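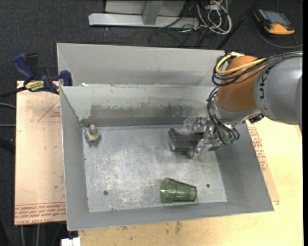
The gripper lowered into the front bin, with a green cup on its side near the front wall.

The teaching work at Sestitz has now reached 105 demonstrations, and it seems proper to set down how they are carried out. Each one is given by remote control. The operator moves the arm into the bin, closes the gripper on one object, lifts it and releases it over the second bin. The movement of the arm and the state of the gripper are recorded throughout, and the record is then passed to Nundetti, the program in which we trim and label our material.

Clear plastic has required the most patience. A transparent cup against grey metal is hard to make out, for the operator as much as for the software, and a cup lying on its side will roll if the fingers meet it too high. Operators are now asked to approach slowly, to pause before closing, and to keep any failed attempt in the record with a plain note of what went wrong. Failed attempts were formerly deleted. I consider that to have been a mistake, and the practice ended in September.

Guiding the arm by hand was also tried. It gave smooth paths in open space but was awkward near the walls of the bin, where the operator's own arm got in the way. It remains in use for teaching the starting position.

A session is limited to 7 demonstrations before the operator rests. The earlier Wenell set, made with solid blocks, contains 1,356 recordings and will be kept apart from the present one. Whether the two should later be joined is a question I hope to take up once the cups are finished.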